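Nail forum > Collections and releases > Fellard spring set, is it worth it?

lallilham
Posted Monday, 7:12 pm

Has anyone tried the Fellard spring collection yet? My store got the display in and I bought two, the dusty green and the brick red. The green took three coats and still looked patchy at the tips. The red was fine in two. Wondering if I got a bad bottle before I spend money on the rest of them.

topcoat_tess
Three coats is normal for their creams. Let the first one sit longer than you think you need to. I have five of the seven and the only one I'd return is the pale yellow, which went on like chalk.

Maruyama402
I disagree about that being normal. Their fall creams covered in two coats and cost less. The price went up and the formula got thinner. I wore the green for four days and had chips on both thumbs by day two, with base and top coat.

I do my nails at the kitchen counter after dinner, so it's the same light and the same routine every time, and I've kept the same base coat for years.

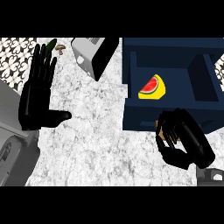
The one I'd keep is the navy. It has a fine shimmer that doesn't disappear under top coat, and it lasted me seven days with a little tip wear. The rest I'm passing on to my sister.

lallilham
Thanks. Which base are you using? I have the Mornarska ridge filler and I'm starting to think that's the problem.

topcoat_tess
It could be. Ridge fillers and thin creams don't get along for me either. Try the green over a plain base on one hand and compare.

Maruyama402
I use the plain Mornarska, not the ridge filler, and it still chipped. So I don't think it's her base.

bluebottle2717
You two had the same argument over the fall set. I do nails for a living and chips on the thumbs are usually from not capping the edge. I've had the green on clients for a week with no complaints. The yellow is bad though, no argument there.

Maruyama402
I cap my edges. But fine, I'll give the green one more try before it goes to my sister.

lallilham
Did one hand with the plain base last night. Better coverage, still three coats. I'm going back for the navy and skipping the yellow.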